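Home | Kitchen | Closets | Laundry | Workshop | Search

Getting More Use Out of a Standing Coat Rack

A coat rack takes up very little floor, so it gets loaded with whatever comes through the door. Keep it to what you wear this week. Everything else goes back in the closet.

Before hanging anything, check that the pole doesn't turn in its base. Tighten the bolts underneath once a year. We do ours in April when the winter coats come off.

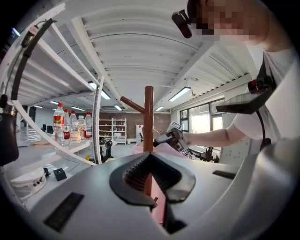 A brown post and its peg, with the shelf close by.

Put the heaviest coat on first and the next one on the opposite side. Two heavy coats on the same side will tip a light rack. Bags go on the low pegs.

Thin tops and anything slippery should be on a hanger, with the hook over a peg. A peg pushed straight into the fabric leaves a bump at the shoulder that has to be ironed out.

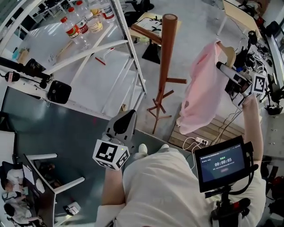
Leave enough room to walk all the way around the rack. Long clothes should clear the floor, and cords should be kept away from the legs. If you have open shelves next to it, use them for bottles and jars and keep sleeves from brushing against them.

Wire hangers are fine for a day or two. For longer than that, use a wider one.
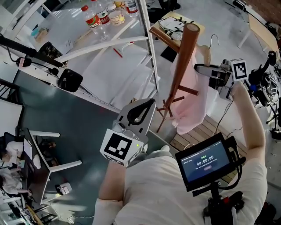 Tamiru wrote in that felt pads under the legs stopped the rack from sliding on a smooth floor, and that they need replacing when they pack down flat.

Related tips
Folding Sweaters So They Stay Folded
Shelf Liners for Metal Racks
What to Do With 27 Extra Hangers

Contact | Copyright Wurkska Home Tips | Back to top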